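Catégorie : Archives de la liste > Manipulation et apprentissage
3 commentaires - 19 partages

Objet : Re: [manip] Combien d'épisodes ratés garder ?

Bonjour à toutes et à tous,

Je réponds à Kekeli avec un peu de retard, le temps de relire mes propres notes, exercice que je déconseille avant le café.

Le 2 juillet ou par là, Kekeli Agbenyega a écrit :
> Nous démarrons une collecte à deux bras pour une tâche de rangement
> (des objets dans un sac souple). Malcolm veut tout jeter dès qu'un
> opérateur hésite plus d'une seconde. Moi, je garderais les hésitations
> et même une partie des échecs. Vous faites comment, chez Nyarko ?
> Et est-ce que vous changez le décor entre les séries, ou est-ce du
> folklore ?

Dans l'ordre, donc.

1. Les hésitations

Nous les gardons. Sur notre dernière campagne, nous avons 248 épisodes de mise en sac, dont 40 que l'outil de tri avait marqués « à revoir » pour lenteur. Abena Arthur les a tous regardés, avec une patience qui force le respect. La plupart montrent un opérateur qui arrive au-dessus du sac, s'aperçoit que le bord s'est replié, recule et recommence. C'est exactement ce que la politique devra faire un jour toute seule. Les retirer reviendrait à lui apprendre que les sacs sont toujours bien ouverts, ce qui n'est vrai que dans les vidéos de démonstration.

En revanche, nous coupons les hésitations d'un autre genre : l'opérateur qui se gratte le nez, répond au téléphone ou discute du déjeuner avec les bras immobiles. Malcolm a raison sur ce point (il peut encadrer ce message).

2. Les échecs

On les conserve à part, avec une étiquette en clair : chute, sac renversé, mauvaise prise, autre. La catégorie « autre » a bien sûr fini par devenir la plus grosse. Tainá Holanda a proposé de la supprimer pour obliger les gens à choisir, et depuis tout est étiqueté « mauvaise prise ». Si quelqu'un a une meilleure idée, je prends.

3. Les objets

Prenez des choses du commerce, un peu pénibles. Les nôtres sont des bouteilles, jus et produit vaisselle mêlés, ce qui horrifie tous ceux qui ont déjà fait des courses. L'intérêt est d'avoir des formats différents et quelques doublons, pour que la consigne « prends la rouge » ne suffise pas toujours. On redistribue les positions à chaque épisode. À la main, oui. Nous avions un script pour tirer les positions au sort, Storus, mais il avait un faible pour les coins. 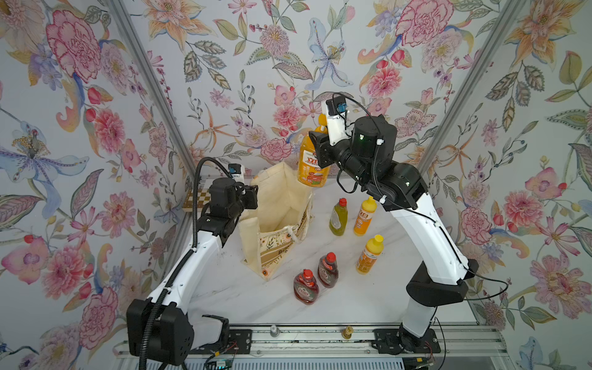 4. Le décor

Pas du folklore, non, même si le papier peint à pivoines n'aide pas à défendre notre sérieux devant les visiteurs. Nous changeons les parois entre les séries, et le plateau moins souvent, parce qu'il faut tout recaler ensuite. Avec des parois grises et unies, le modèle réussissait très bien devant des parois grises et unies. Comfort Gbeho choisit les motifs - elle a des goûts affirmés et personne ici n'ose voter contre les lys.

Un conseil pratique : notez le décor dans les métadonnées dès le premier jour. Nous l'avons fait après coup, et reconstituer une série entière à partir du souvenir de « la période fleurie » n'est pas une méthode.

5. Le format

Nous exportons toujours avec Flallonent, un fichier par épisode, caméras de poignet comprises. Plistero est plus élégant sur le papier, mais je n'ai pas encore réussi à lui faire accepter deux bras sans qu'il inverse la gauche et la droite. Si vous l'avez dompté, envoyez-moi votre fichier de configuration, je ne poserai pas de questions.

Je peux partager la feuille d'étiquetage avec ceux que cela intéresse. Elle est moche, mais à jour.

Bien à vous,
L'équipe collecte, Nyarko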